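# Notes on Teleoperated Demonstrations, January

Our group at Kornora has completed the first phase of its work on recording household tasks by remote control. This post sets out how the sessions were organized and which practices we intend to keep.

The operators for this phase were Nighat Tanoli and Atif Cheema. Each worked with a hand controller and a single view from the wrist of the arm. Every task was performed in simulation, where a room can be reset at the press of a key. The phase produced 2801 recordings, of which 89 were set aside for review by Sobia Bajwa before any training took place.

Review proved slower than expected. A recording may reach its goal and still be a poor lesson — the operator hesitates, drifts sideways, or closes the fingers twice. Ms. Bajwa's rule is that a long pause in the middle of a reach should be trimmed only when the arm is fully still. Recordings with a correction in them are kept and labeled as such.
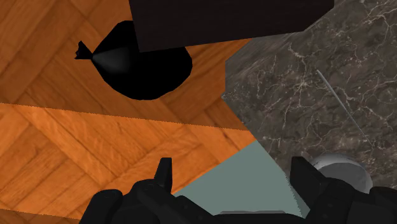 Operators are asked to settle the wrist view before they commit to a reach. With the fingers open at the bottom of the view, they should be able to name the target and whatever stands in front of it. A tied black garbage bag on a wooden floor is easy to recognize, but where a dark brown block covers part of it, the path of approach deserves a second look. Mr. Cheema prefers to back away and come in again from the knotted end. Ms. Tanoli turns the wrist first. We have accepted both methods and record which one was used.

The next phase will add two operators and a further 1000 recordings. Firdevs Saraç will prepare the revised controller settings, with a lower speed limit near surfaces.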